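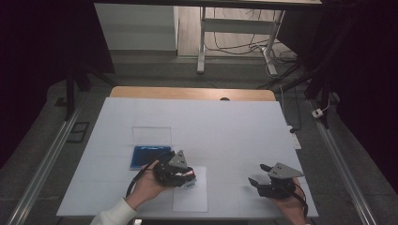
The Steltero pair in use at robotics club, one in each hand.

We've had the Steltero hand-held grippers at Terdale student robotics club since November, and I've finally got round to a review! They cost us 300 for the pair (second-hand, from Tudur Phillips) and I'd buy them again. You get the hang of the squeeze in one evening, even if you're all thumbs like me.

The finger pads are my favourite bit. Nice flat faces, lovely for picking up little blocks, though they do scuff. 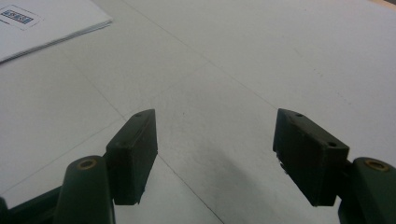
Pads up close, with a few scratches and a chip on one of them.

Now the moans. The cables get on my nerves, and after 30 minutes my wrists want a tea break. Esther Mollel has smaller hands than me and she's ready to stop well before that. 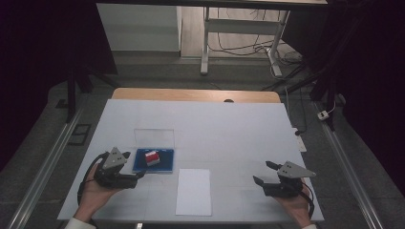 Blocks and trays are a good first exercise, by the way, and cards are much fiddlier – leave those for week two. Four stars from me, and I'd make it five if they did a lighter version.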